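# Setting up a packing station where people and the arm share the work

Updated 10/31/18

We put our first robot arm on the snack line at Plernham last spring, and I've been asked so often how we went about it that I finally sat down and wrote out the steps. If your crew packs mixed boxes by hand and you're about to bring in an arm, start with this page. It covers the bench, the boxes, the people and the first week. Wiring and safety sign-off are in the Cuven install guide, and you need both finished before you begin.

## Before you start

You'll need:

- a clear bench with space to walk on both sides
- the box sizes you ship most (pick one to begin with!)
- a few bags of each product, including the crinkly ones
- a packer who knows the line well and has the whole shift free for it

That last item matters most. Miranda had been packing for years when we started, and she saw things in the first hour that the setup team had missed for a month. Pay people their normal rate for this time and take the box target off their shift.

## Step 1: Write down how the job is done now

Stand next to your packers and take notes. Which hand holds the flap? When do they turn a bag so it sits flat? We found 6 small moves between picking up a bag and letting go of it, and only two were on our work sheet. Read your notes back to the people you watched and let them fix what you got wrong.

## Step 2: Teach the box first

Bags get all the attention, but the box is where most of our early trouble came from. Flaps spring back. Cardboard edges tear and stick up where you don't expect them. Open the box the way a packer would, set it on the bench and jog the arm over it at the slowest speed. Save a point above the opening, then a lower one just clear of the rim.

Do this again with a beat-up box. Then do it with a box that's a little crooked — you'll get plenty of those in real life.

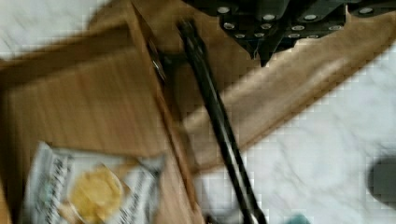

Once the two points are saved, run the path between them with nothing in the grip. Watch from the side, at rim height. If the fingers pass too close to a flap, raise the upper point and try again. I like to repeat this until I'm bored, and then hand the pendant to somebody else so they can get bored too.

## Step 3: Add the bags

Start with one product. Light bags full of air need a gentle grip and a slow release, so turn the closing force down to 60 on the settings page and work up from there. Run a short batch, open the bags afterward and look for crushed chips. (Yes, you get to eat the evidence.)

When you're happy, save the program under the product name and the packer's initials. Our people love this part. Miranda's first one, program 107, is still in use, and new hires go straight to her with questions about it.

## Step 4: Split the work

This is where the job changes for people, so talk about it before the first real shift. On our line the arm does the steady placing. The packers load the bench, check the boxes, handle anything torn or odd, and adjust the programs. There's less reaching and more deciding. Some folks took to it right away and some wanted a few weeks, and both were fine.

Rotate everyone through the pendant. If only one person can restart the arm, lunch breaks become a real headache. Berwyn Yorath runs our late shift, and he has each packer do a full stop and restart before the line opens. I stole that idea for days and wish I'd done it sooner.

## Step 5: Keep a stop log

Hang a clipboard by the bench. Every time the arm stops, write down the time, the product and your best guess at the cause. Our log had over 523 entries by the end of the trial, and reading through it was a blast — flaps, flaps, a slipped bag, more flaps. We changed the way we fold because of it.

## If something goes wrong

- **Bag slips on the way over:** raise the force a little and slow the lift.
- **Arm catches a flap:** stop, clear the box by hand, go back to Step 2.
- **Pick point has drifted:** check whether the bench got bumped, then run the Demine routine to reset it.

We're adding a second box size in November, and I'll put the new points here when we have them.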